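4.2 Comparing the two controllers in simulation

We ran both controllers on the same two-armed robot, with the same two-fingered grippers, so that any gap between them would come from the control side alone. Each was given 40 episodes of reaching across a white tabletop with the right arm while the left stayed raised. Trallmont plans the whole reach first and then follows it; Hirkano corrects at every step, and it was a real pleasure to watch the difference show up so early!

Hirkano failed in 3 episodes and Trallmont in 14. Most of Trallmont's failures came near the table edge, where the forearm has very little room - a spot Okeke had picked out as tricky before we began. We're keen to see if a slimmer wrist would help.
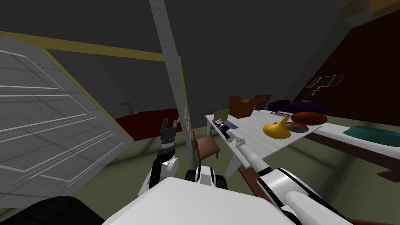
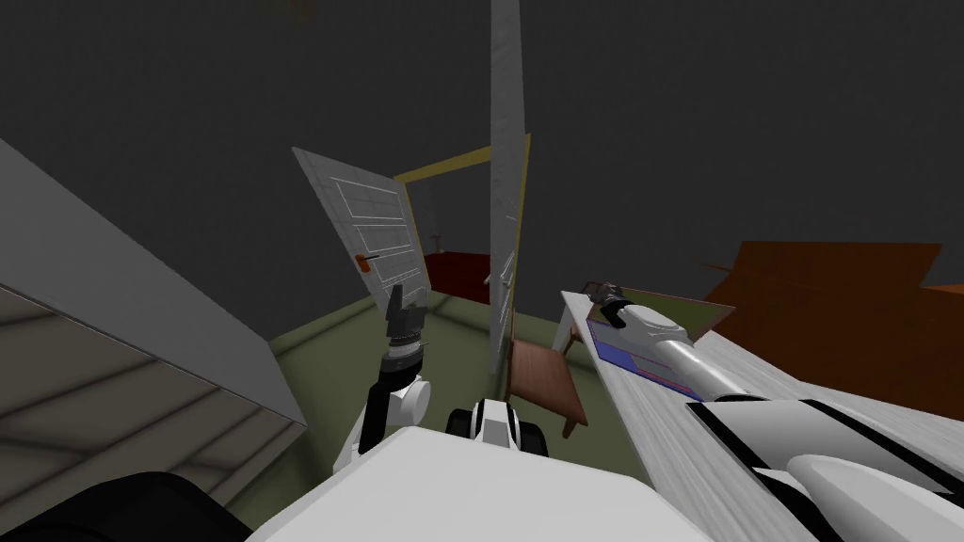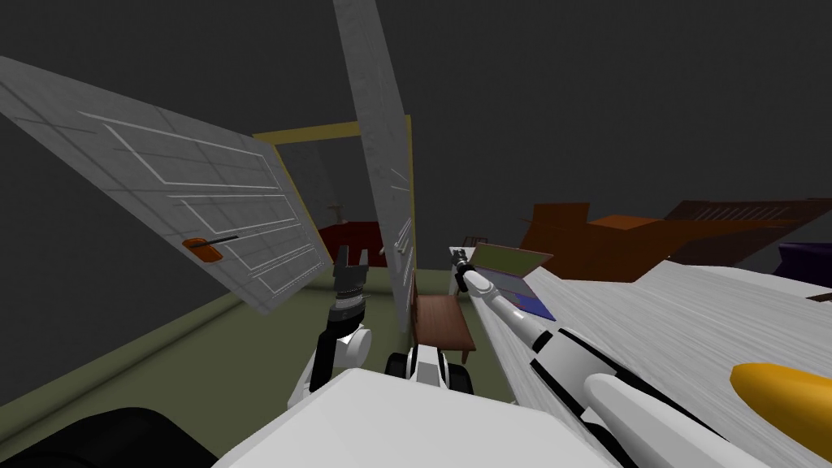
Figure 3. Simulated views over the robot's body, with the left gripper open and raised and the right arm extended at the white surface.

4.3 Changing the viewpoint

Võ and Meireles then repeated the episodes with the camera moved, keeping every other setting as it was.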